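Flurkcombe textile bank will open two more mornings

Aug 13, 2019

The clothes and fabric collection in Flurkcombe will have longer opening hours from next month, the town council has decided. Residents brought 3,861 kilos since April — much more than was planned.
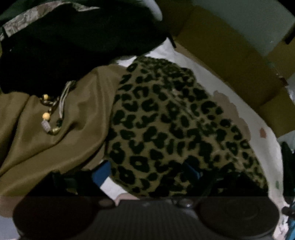 Laurinda Gouveia finds that the new hours are welcome, but she would like a second collection point near Sitgate, where the bus does not stop after noon. The council will discuss this in autumn. Curtains and bed linen are accepted also, if they are clean and put in a closed bag.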